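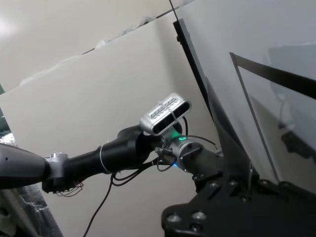
Gidum, August

Hi, and welcome to the Kusis recipe card set! I started typing these up last winter when my aunt's card box began falling apart (the tape on the lid had given up completely), and now there are more than 200 of them, which is a lot of soup.

What you get: one plain text file per recipe, plus a file called index.csv with the title, the main ingredient and the decade I think it was written in. The decades are my guesses from the handwriting — please don't quote me on them.

I kept the original spelling wherever I could read it. "Ó Gríofa bread" is in there under 3 different spellings and I left them all alone, so search for "bread" if you can't find it. Where a stain ate a word I typed [?]. Amounts are exactly as written, so yes, a "teacup" is still a teacup, and my own teacups don't even match each other!

Known problems: 6 cards have a front and no back, so the baking time is missing. The jam cards were typed late on a Friday and could use a second look. Two cakes share the name Gesska and they're really different cakes, so check the number at the end of the file name.

Use any of it however you like, for cooking or for word counts or whatever you're up to. If you fix a typo, send me the corrected file and I'll swap it in with the next batch. I still have the pickles to type up.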